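June 2023
Posted by the site editor
Filed under: Help Desk > Heating & Hot Water > Resolved

Boiler pressure drops overnight, Erner combi, upstairs radiators cold

Reported problem: The pressure gauge on the Erner combi in the Dredthorpe house reads fine in the evening and has fallen below the green band by morning. The boiler then locks out and shows the low pressure light. Topping up from the filling loop brings it back, but it drops again the next night. The two upstairs radiators at the back of the house stay cold at the top even when the boiler is running.

Already tried by the tenant: topped up the system every morning, turned the thermostat up, switched the boiler off and on at the wall.

Log

Entry 1. Checked all visible pipe joints and radiator valves on both floors with dry tissue. No damp found. Checked the ceiling below the bathroom. No stain. Asked the tenant to stop topping up without writing down the reading first, so we have something to compare.

Entry 2. Bled the two back radiators. A lot of air came out of both. Topped up to the middle of the green band and closed both valves on the filling loop. One of them had been left slightly open, which would push the pressure up during the day and hide how fast it was falling. Tenant will take a reading at night and again in the morning.

Entry 3. Readings came in. Still dropping overnight, though less than before. Back radiators are now warm all the way up, so that part of the ticket is done. Looked at the relief pipe where it comes out through the outside wall. There was a chalky streak on the brick under it -- old or new, hard to say. Tied a plastic bag loosely over the end and left it for the night.

Entry 4. Water in the bag the next morning. The relief valve is letting by. That usually means one of two things: grit on the valve seat, or an expansion vessel that has lost its charge, so the pressure climbs too high when the system heats up. Watched the gauge from a cold start. It went from the green band up to nearly 3 bar in 10 minutes, which points to the vessel.

Entry 5. Turned the boiler off, let it cool, drained the pressure down to zero, and tried the vessel with a tire gauge. No reading at all. No water came out of the air valve either, so the rubber inside is probably still good. Pumped it back up to the figure on the data plate, refilled, and ran it hot. The gauge moved only a little this time.

Entry 6. Relief valve still dripping after the vessel was sorted out. They often don't reseat once they've lifted a few times. Ordered a new one from Doucette, part in stock, 4 days. Emptied the bag and put it back in the meantime.

Entry 7. New relief valve fitted by the heating engineer. Bag dry the next morning and the morning after. Pressure holding.

Status: resolved. Please check the vessel charge again at the April service. If it has gone flat by then, replace the vessel and don't pump it up a second time.
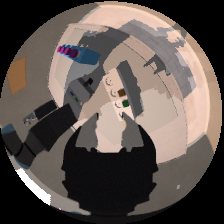
One more thing for anyone with the same fault: write the readings down with the boiler cold. A hot reading and a cold reading can't be compared, and we lost two days to that at the start of this ticket.

Related tickets
Rostura room thermostat loses its schedule after a power cut
Filling loop valve stiff or won't close
Radiator warm at the top and cold at the bottom
Erner combi: hot water runs cool when a second tap is opened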